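3.2 Collecting the demonstrations

We tried two ways of showing the arm a kitchen task. In the first, one of us grabs the wrist and pushes it through the motion (tiring!). In the second we drive it from a desk with the Storeo controller, and honestly I liked that one a lot more. We ended up with 200 demonstrations of each. 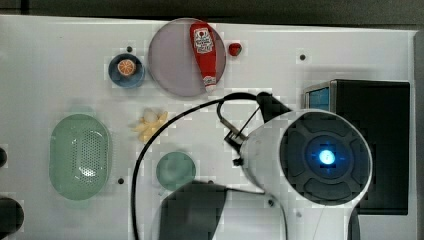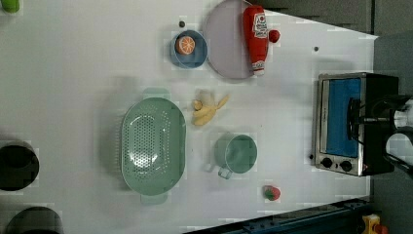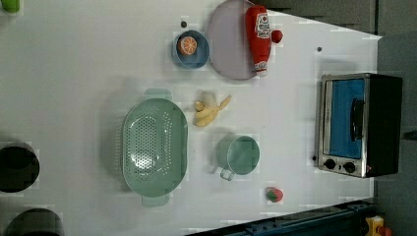 Figure 2. The kitchen table, seen from overhead.

Remote control gave us smoother paths, but people slowed down a lot near anything they could bump, and the Dimitrov policy happily learned the slowing down too. So we cut long pauses before training. We also had to decide what counts as clutter – the ketchup bottle lying across the plate is one thing a hand-guided arm tends to swing wide of, and remote drivers go right over it. I kept both habits in the training set, and the split by method is in Section 4, where the difference shows up mostly in how long each run takes.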